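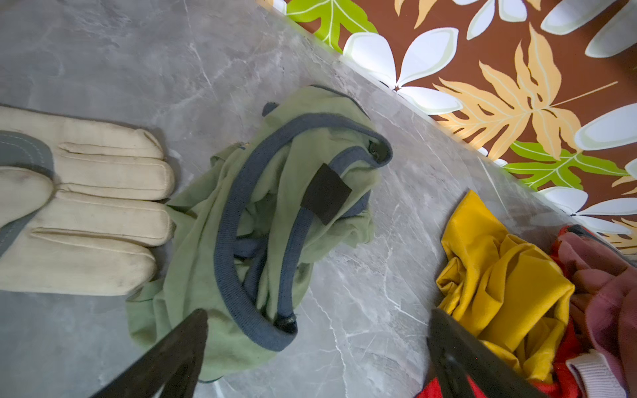

So the arm says it's open, the light says it's open, and it still has hold of my sleeve? A reader sent me that within an hour of Torna's safety notice going out, and I can't put the problem any better. The answer, as far as I can get it out of the company, is yes, that can happen, and please keep your sleeves out of there until you've updated.

If you missed it, Torna has asked everyone running its two-arm clothes handling setup to stop using automatic mode until a fix is installed. The notice covers 323 pairs of arms. A lot of those are in small places like the Clostside workshop in Larnness, where people have been teaching the things to pick garments out of a heap one at a time (harder than it sounds, ask anyone who has tried it with a tank top).

The fault is in how the gripper decides it has let go. When the fingers are told to open, the software looks at the motor position and calls it done a little too early. Most of the time that's fine, the cloth drops and everybody moves on. But give it something with a loop in it, a strap or a ribbed armhole, and a bit of fabric can stay hooked around a finger while the arm happily marks itself empty. Then it goes off to do the next thing, at full speed, towing a shirt!

Towing a shirt is mostly funny. What isn't funny is what people do next, and I've done it myself with other machines, so no lectures from me. You see the cloth hanging there, you see that the program thinks it's idle, and you reach in to pull it free. At Clostside in September a technician did exactly that. The tug on the fabric moved the finger, the software read the movement as a new grasp, and it closed and lifted. She came away with a bruised thumb and a torn cuff. She's fine, and she was back at work the next morning, but the arm kept going for a good few seconds before somebody got to the stop button.

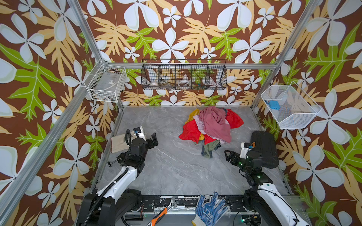
By Sowmya Kulkarni

I went up to Larnness for a morning to look at the setup, and the first thing you notice is how small it is. Two arms, a gray marbled floor, walls papered in big white flowers and green leaves, and a heap of clothes in the middle. Everything is close to everything else. With the arms reaching in from the front, that's also where you naturally stand when you want to fix something, and the edge by the arm bases is a very handy shelf. There's a wrench on it, a utility knife, a work glove. I have a kitchen counter that looks just like it, only my counter doesn't swing.

Torna's notice does mention tools, for what it's worth. Page two asks owners to clear hand tools from the mounting plate before switching to automatic, and it says gloves don't count as protection against the gripper. I'd have put that on page one.

Now the numbers, for those of you who like them. Clostside went back through its own logs after the thumb business and checked 1513 grasps against the video. In 99 of them the gripper had reported itself empty with cloth still on it. I asked Torna if that matched what it sees in its own testing and got a polite reply saying the company doesn't share test rates. It did confirm the cause, and it did confirm that the early "open" signal has been in the software since the first release, so this isn't some update that went sideways.

The fix is build 1362. It makes the gripper wait until both fingers are fully apart before the arm can move, and it turns off automatic re-grasping whenever the program is paused. You lose a little speed. The Clostside crew put it on while I was there and grumbled that picking felt sluggish, and then somebody ran the sage green top with the dark trim through it, and the arm stopped and asked for help when the trim caught. I was weirdly pleased.

Two things still bug me. The stop button at Clostside is on the side wall of the room, a full stride from where anyone works, and Torna leaves the placement up to the buyer. And the notice went out by email to whoever placed the order, which at plenty of places is someone in purchasing who has never met the arms. If you run a pair and haven't heard a word, check the build number on the start screen. Anything below 1362 should stay in manual.

Torna says a second notice with wiring advice for the stop button is on the way, with no date on it yet. I'll post it when I have it.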